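Mi., 7. August

So, heute war also Netzteiltag. Eigentlich wollte ich nur kurz die Kartons im Regal nachzählen, aber dann kam die Lieferung für Madeck doch schon am Vormittag, und damit war der Plan dahin. 130 Stück, alle mit diesen bunten Kabelbündeln, die sich schon beim Hinschauen verknoten! Ich weiß nicht, wie viele Stunden meines Lebens ich schon damit verbracht habe, Rot von Gelb zu trennen, und wenn ich abends die Augen zumache, sehe ich immer noch Stecker.

Die Gefachekartons von Onden sind übrigens wieder die alten. Ich hatte ja im November geschrieben, dass sie uns glatte Ränder versprochen haben, und was kommt? Pappe, die oben ausgefranst ist wie ein altes Handtuch. Man bleibt mit den Steckern daran hängen, und die kleinen Fetzen liegen dann überall herum. Naja. Immerhin passen die Bündel gut hinein, wenn man zuerst den Stecker nimmt und das Kabel hinterherfallen lässt (umgekehrt steht alles wieder oben heraus, das habe ich heute 13 Mal ausprobiert, bis ich es eingesehen habe).

Ich fange immer links an und fülle Spalte für Spalte. In der anderen Schicht wird kreuz und quer gepackt, das macht mich wahnsinnig — man sieht doch gar nicht, was noch fehlt! Gestritten haben wir darüber zum Glück nicht, nur ein bisschen gestichelt.

Gegen Mittag war ich bei der durchsichtigen Ablage mit den schrägen Schlitzen. Die mag ich inzwischen richtig gern. Am Anfang fand ich sie wackelig, aber die Netzteile liegen darin ordentlich nebeneinander, und man kommt an die Kabel, ohne sich zu verrenken. Workneh will im Herbst noch 600 davon haben, also Netzteile, nicht Ablagen, und ich habe schon mal gefragt, ob wir dafür 2 Tische zusammenstellen dürfen. Antwort steht aus.

Jetzt sitze ich hier mit Tee und müden Fingern. Morgen geht es mit der rechten Seite vom Karton weiter, und den Boden muss auch noch jemand fegen. 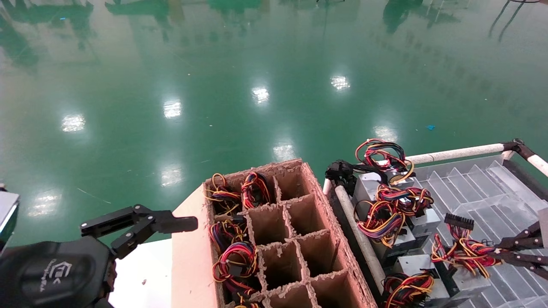

Enum: Bei uns sind die Gefache genauso ausgefranst, ich ziehe vorher einmal Kreppband über die Kanten, dann hakt nichts mehr. Und Spalte für Spalte ist natürlich richtig!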